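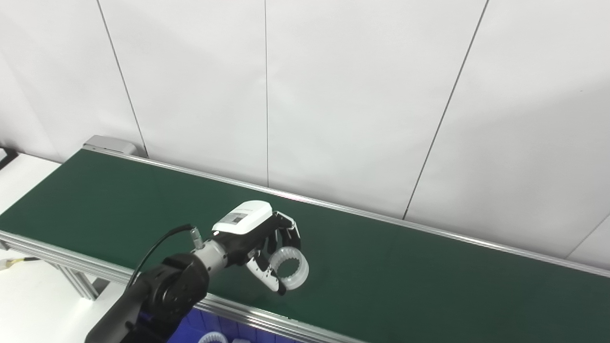
Taller y banco de trabajo › Trucos y buenas prácticas

Lectura: 4 minutos

Normas para una cinta con brazo: las que sirven y las que decoran la pared

Llevo años leyendo hojas de «buenas prácticas» para células pequeñas con robot y cinta, y mi impresión es que la mitad se escribieron para que alguien pudiera firmarlas. La última me la mandó Qusai Darwish, que trabaja en Janex y tenía que adaptarla a su taller: 56 puntos, varios repetidos con otras palabras, y ninguno explicaba quién puede volver a poner en marcha la cinta después de una parada. Empecemos por ahí.

Rearme. El que para, rearma. Si se ha ido a comer, se le espera o se le llama. Soltar la seta de emergencia no debe arrancar nada por sí solo; hace falta una segunda acción, desde un sitio que permita ver la cinta entera. Compruébalo con tus manos el primer día de cada mes y no te fíes del papel del instalador. En un taller de Dindora encontré la cinta bien enclavada y el brazo no: al soltar la seta, el brazo terminaba el movimiento que tenía pendiente.

«Es colaborativo, no hace falta valla.» Me lo han dicho muchas veces y sigo sin creérmelo como argumento. La evaluación de riesgos se hace sobre la aplicación completa, y eso incluye la mano, la pieza que lleva agarrada, la cinta y los cantos de los perfiles. Un brazo lento con una pieza afilada en la punta sigue siendo una pieza afilada a la altura de la cara. Las normas ISO 10218 e ISO/TS 15066 están para leerlas, aunque sean un tostón. Si quien te vende el equipo solo te enseña un folleto, pídele la evaluación por escrito y mira si menciona tu pieza.

Cables. Aquí soy pesado. El cable que va hasta la muñeca necesita bucle suficiente para el giro más feo del programa, pero sin que pueda engancharse en el carril lateral ni rozar la banda. Mueve el brazo a mano, despacio, hasta los extremos, y mira el conector en cada uno. Los cables sueltos al pie de la estructura se recogen o se etiquetan. Un conector sin etiqueta acaba enchufado donde no es.

Piezas de plástico translúcido. Dan guerra a cualquier cámara, y más sobre una banda que refleja la luz del techo. Emiliano Toledo, en Torvik, se pasó 3 tardes retocando el programa cuando lo que sobraba era un tubo de luz justo encima. Antes de tocar parámetros:
– apaga y enciende las luces por tramos y repite la prueba
– pasa un paño a la banda
– prueba a distintas horas si tienes ventana cerca

Fuerza de agarre. La recomendación habitual es «la mínima necesaria», y de acuerdo, pero casi nunca se dice cómo encontrarla. Yo bajo hasta que la pieza resbala con el brazo en movimiento, subo un escalón y lo apunto junto con el material. En anillos y piezas con dientes por dentro, revisa además si el apriete los ovaliza. Con una mano de varios dedos hay más posturas que vigilar que con una pinza de dos, y no me convence que siempre compense. Para una pieza sola y repetida, yo empezaría por la pinza.

Cajas junto a la cinta. Marca en el suelo el sitio de la caja y no la llenes hasta el borde. Se retira con la célula parada, aunque «solo sea un segundo». El gesto de meter la mano bajo el carril con el brazo en marcha es el que más he visto, y lo hacen sobre todo los veteranos.

Registro. En Ekside rellenaban una hoja por turno. Miré las 477 que tenían archivadas y todas decían «sin incidencias», con la misma casilla y casi la misma caligrafía. Prefiero una libreta colgada con un boli atado, y que se escriba cuando pasa algo: hora, qué pieza, quién paró. Si en junio la libreta sigue en blanco, desconfía de la libreta.

Limpieza de carriles y banda. Máquina parada, con la energía cortada y candado puesto. Paño apenas húmedo y nada de aire comprimido, que mete el polvo en el rodillo. Unos 40 minutos si se hace bien, y si el encargado dice que con diez basta, que la haga él una vez.

La lista de Qusai se quedó en dos hojas. Todavía discutimos el punto del candado: él quiere uno por persona y en su empresa quieren uno para todos. Yo voto por el suyo.

Contacto · Aviso legal · © Todos los derechos reservados · Volver arriba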